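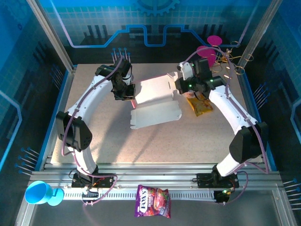
Roxana Ilie asked whether the birth pool liner has to be checked again if labor stops and the pool is left standing overnight. Yes. Repeat items 1 to 4 and drain the pool before reuse.

HOME BIRTH ROOM SAFETY CHECKLIST
Jurkine Midwifery, form 14
Last revised 12 Apr 2026

Complete at the home visit and again when labor begins. Mark each item OK, FIX, or N/A.

Pool and water

1. Floor under pool is level and rated for the filled weight. OK
Comment: Ground floor, concrete slab.

2. Liner is new, sealed in its packet, and matches the pool size. FIX
Comment: Packet was open at the January visit. Replacement ordered from Istell.

3. Hose is new, fits the faucet, and reaches the pool without crossing the exit path. OK
Comment: Adapter taped to hose end.

4. Thermometer reads correctly against the midwife's own. OK

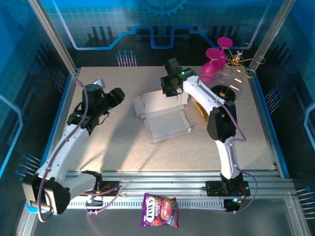 5. Pool can be emptied by pump. Test the pump in a bucket first. FIX
Comment: Pump runs but the outlet clamp is missing. Family to supply before week 39.

Room and access

6. Two clear routes from the pool to the front door. OK

7. Rugs and loose cords removed from the walking area. FIX
Comment: Lamp cord crosses the route to the bathroom. Move lamp to the other outlet.

8. No electrical device within reach of a person in the pool. OK

9. House number can be read from the street after dark. FIX
Comment: 1505 is hidden by the hedge. Trim, or leave the porch light on.

10. Room can be kept warm with windows closed. OK 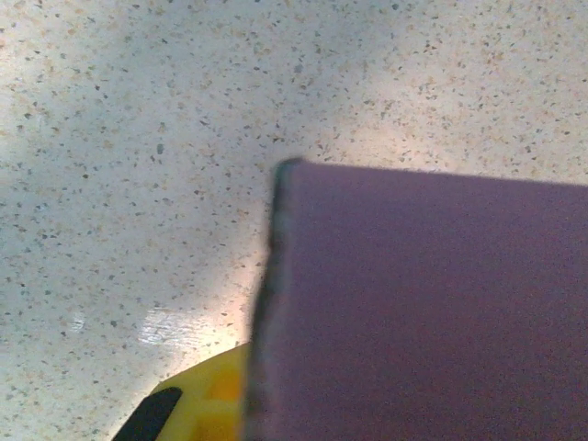
11. Firm, flat surface set aside for newborn care, with dry towels next to it. OK
Comment: Dresser top is the right height. Lamp from item 7 may be used at this spot.

Transfer

12. Hospital bag packed and kept by the door. OK

13. Phone signal tested in the birth room. FIX
Comment: Weak. Use the landline in the hall.

14. Route to Dobre Hospital printed, with one alternate. OK
Comment: Alternate avoids the Garer bridge.

Open items: 2, 5, 7, 9, 13. Recheck at next visit.
Checked by: Teodor Nedelcu

Contact | © Jurkine Midwifery | Back to top
This site uses cookies to remember your settings. Accept | Decline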